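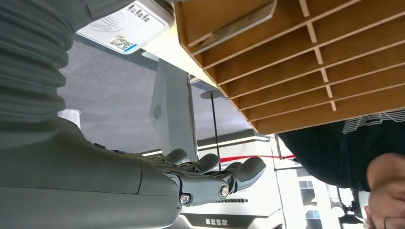 Before you ask for a quotation, work out the floor area the arm needs. Duvness supplies the arm and hand as one unit, and the figure printed on the order form covers the base only. Allow for the full reach in every direction, plus standing room for the operator. A wooden rack with narrow compartments, close to the hand and with a person leaning in beside it, takes up part of that reach and must be on your plan. If visitors will be present, price a rope barrier as well.

## 2.1 Setting the budget

1. Enter the price of the arm and hand on line 1 of the planning sheet.
2. Enter 443 on line 2 for the Lirkix mounting kit. The kit is not included with the arm.
3. Enter 2000 on line 3 for the first year of service.
4. Add 3000 on line 4 if you want on-site training.

**Note:** All amounts are in pounds and exclude VAT. Delivery is quoted separately. 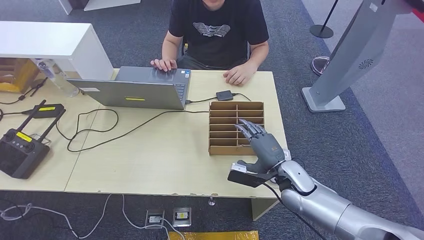 *Text: Ayman Matar, Zernel Planning Office*
*Revised January 5, 2020*

## 2.2 Planning the work table

1. Choose a table with space for an open laptop, the remote controller and the organiser box. The operator should be able to sit at the far side and reach the keyboard.
2. Mark the position of each floor outlet on your plan.
3. Measure the cable run from the outlet to the laptop adapter. Order the next length up.
4. List chargers and spare batteries on a separate line. Awwad sells them in packs of 2.

**Caution:** Do not route cables through the area where the arm moves. Allow for cable clips in the budget. 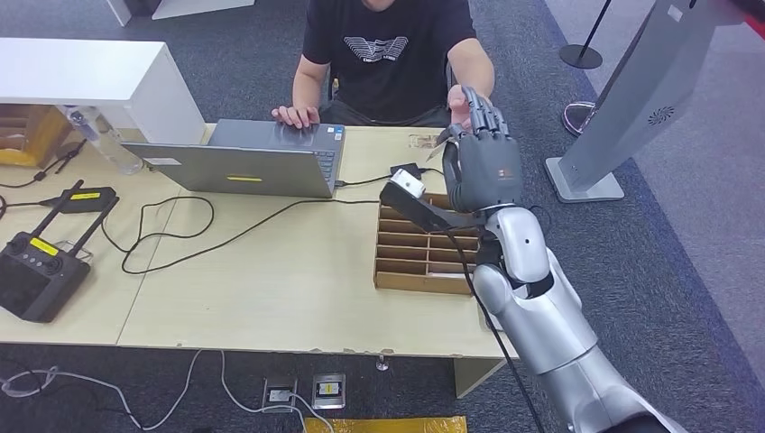

Clips are sold by the bag, and one bag is enough for a single table. If you are fitting out a second table, order the clips at the same time to avoid a second delivery charge.

5. Keep drinks off the finished table. Spills are not covered by the service plan.
6. Send the completed sheet to your supplier with the floor plan attached. Orders placed before the end of April are held at the quoted price.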